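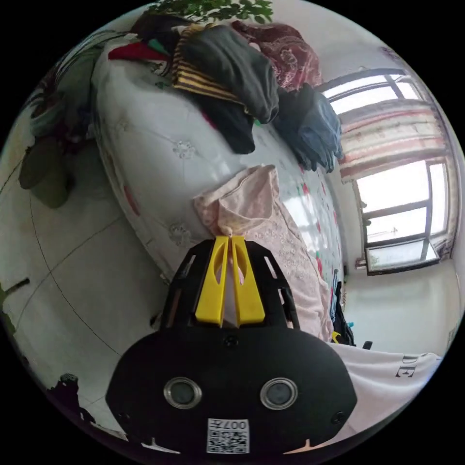 4.3 Folding and sorting on the bed

Applies to Skaten bed storage, item nos. 1,362 and 2,757. Revised August 2022.

Use the bed as the work surface. Spread a quilt over the mattress before sorting begins.

1. Move all clothing to the far side of the bed. Keep the near half clear for folding.

2. Take one item from the pile. Hold it by a corner, lift until the fabric hangs free, and lower it onto the quilt.

3. Smooth the item outward from the center. Close zippers and buttons.

4. Fold both long edges to the center line, then fold in half crosswise. The folded width must not exceed 39 cm.

5. Stack folded items with the heaviest at the bottom. Stack height: 29 cm maximum.

6. Fold blankets last and store them in a separate compartment.

Note: Thin fabrics slip on a quilted surface. Hold the first fold down with one hand while making the second.
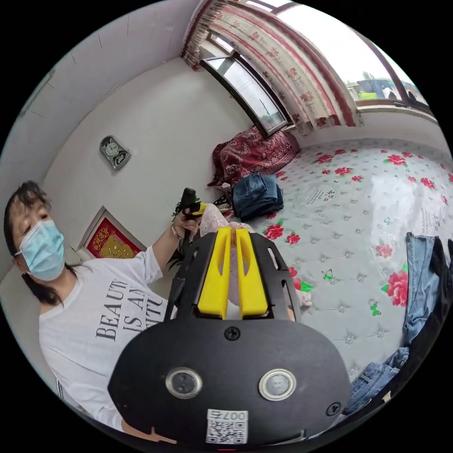 Fig. 4-2. Work position beside the bed. Pink fabric on the bed.

CAUTION: Do not store damp textiles. Air them for one full day before packing.

CAUTION: Keep stacks away from houseplants and open windows.

7. Slide the filled compartment under the bed until the stop engages. See 4.4 for the Vondale divider.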